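# Lemon drinks table, Zakusstead

22 November's set-up is covered in the notes on the Bakhtiari page. This one is for the table itself: a long table covered in brown paper, with blue tape laid across it in a grid of squares. The drinks things stay out between rounds, and the tape makes it easy to say where something goes back. We first used the layout in June and have kept to it with small changes.

The Levine recipe sheet calls for sliced lemon, plenty of ice and a muddler. It makes enough for 13 people if the cups are small. Ours are.

## Plate, tray and ice

The ice goes in the pink bowl and the muddler is kept in with it. The cream tray has a bear's face drawn on it and the words "TAIJI BEAR". The round white plate sits near the middle of the table and the mint-green bowl at the back.

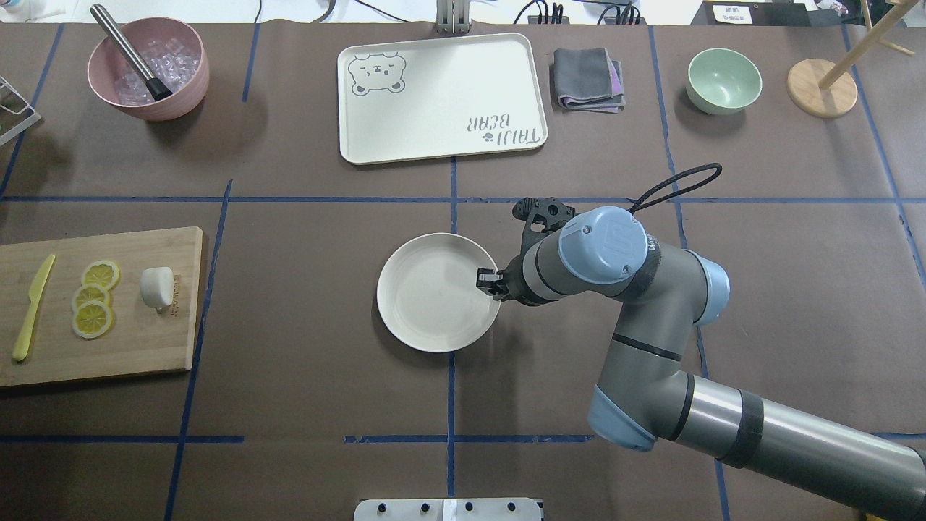

## Fruit and cutting board

Slicing is done on the wooden board with the yellow knife. Whole fruit is kept at the edge of the table, away from the board, so that cut and uncut don't get mixed up. We buy the fruit from Cullix, usually 20 lemons at a time, with a few limes for anyone who wants something sharper. Slices should be cut fairly thin. Thick ones take too long to muddle and leave a lot of pith in the cup.

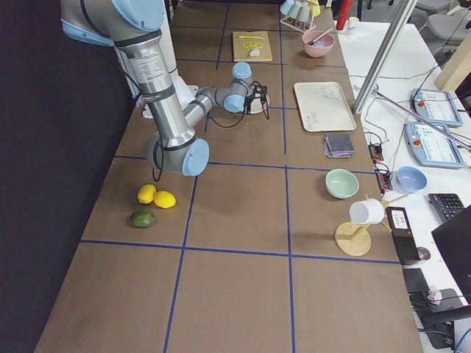
*Lemons and a lime at the edge of the table, with the board, the pink bowl and the pastel cups on their rack further along.*

## Putting things back

Cloths are folded and stacked beside the tray. Cups go back on the rack once they have been washed and dried. The bowls can be stacked for storage, but take the muddler out first. The brown paper is replaced when it gets marked, and a new sheet with fresh tape takes 2 people to lay straight. Spare tape is in the drawer with the recipe sheet. Please leave at least 3 clean cloths for the next group.

Page last changed November 22, 2023.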